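Section 3: Setting Up Your Sink as a Drying Station

Okay, so you've got your rental kitchen checked over and you're ready for the part I like best. I wrote this guide for the Watthorpe kitchens (the ones with the big single-bowl sinks), but it'll work in pretty much any kitchen where the sink is roomy and the counter isn't. If you skipped Section 2, go back and do the leak check first, please. I'll wait!

What you'll need

A Berkik in-sink rack or something close to it
A soft tape measure
Dish soap and a sponge
Two clean dish towels
A microfiber cloth for the faucet and the walls of the sink

3.1 Clear the floor and the counter

1. Pick up anything on the kitchen floor near the sink. Mats, bags, the recycling you meant to take out on Monday, all of it. You're going to be stepping back and forth with dripping hands.

2. Move food and mail off the counter. You want at least one free stretch beside the sink for the dirty stuff waiting its turn.

3. Look for cords. If one hangs over the front of the counter, tuck it back before you start, and keep every cable well away from the basin.

Caution: Dry your hands before you touch a plug or a cord. And if a cord is already wet, don't grab it. Switch that circuit off at the breaker first.
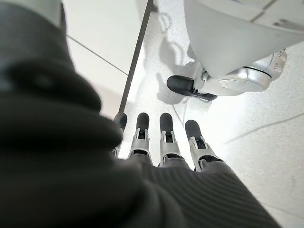 4. Give the floor a quick sweep while it's bare. A white floor shows every crumb, and I'd much sooner do it now than after I've splashed on it and made paste. (I have made paste. It gets into the grout and stays there.)

3.2 Wash and check the sink

1. Rinse the basin with warm water, then wash it with dish soap. On brushed steel, rub in the same direction as the grain. Going in circles leaves little swirls that catch the light, and once you've noticed them you'll see them every morning.

2. Do the corners. Square corners look terrific, but they hold on to coffee grounds like you wouldn't believe. An old toothbrush gets in there nicely.

3. Rinse again and wipe the walls dry with the microfiber cloth. Get behind the faucet too, where the water sits.

Note: No steel wool and no bleach. If you've got a stubborn spot, make a paste of baking soda and water, leave it on for a few minutes, and wipe it away gently.

3.3 Measure before you put the rack in

1. Measure the inside of the basin from front wall to back wall, down where the rack will sit and also up near the top. The two numbers can be a little different.

2. Compare that with the length of your rack. You want it snug, but you shouldn't have to lean on it. If you're pushing hard, stop and take it out, or you'll scratch the steel.

3. Pick a side. I'm a right-side person. That leaves the left half of the bowl open for washing, and I can pass things across with my right hand without thinking about it. Lefties may want to flip everything in this section.

4. Lower the rack in level, both ends together. Press lightly on each corner. If it rocks, lift it out and try again.

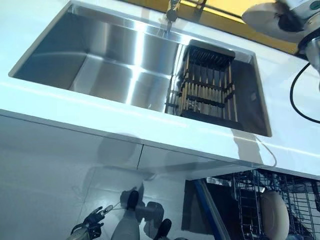

5. Run the faucet and swing it if yours swings. Water should land in the open part of the bowl. A little spray on the rack is fine, but if the stream is hitting it straight on, shift the rack over an inch or trade sides.

3.4 Load it up

1. Start with plates, standing up between the dividers, biggest toward the back. Leave a gap between each one so the air can get through. I put 6 dinner plates in mine and then quit, even though more would go in.

2. Bowls go next, tipped forward so they don't collect water. Mugs go upside down wherever they'll stay put.

3. Knives get washed, dried and put away right then. Don't leave them in the rack or lying in the bottom of the sink where a hand is going to go looking for a sponge.

4. Heavy pans dry on a towel on the counter. A cast-iron skillet needs to be dried by hand anyway, and it's way too much weight for the slats.

Note: If your rack has any real wood on it, take it out once the dishes are done and let it air-dry standing on end. Mine gets about 34 minutes, or however long it takes me to get through a podcast.

3.5 Weekly care

1. Lift the rack out and wash both sides.
2. Check the feet or end caps for grit, and wipe them off.
3. Wash the patch of sink that was underneath.
4. Dry everything and put it back.

Replacement end caps are part number 3385 in the Berkik list. Order a spare pair, they're small and they love to go down the drain.

Next: Section 4, Under-Sink Storage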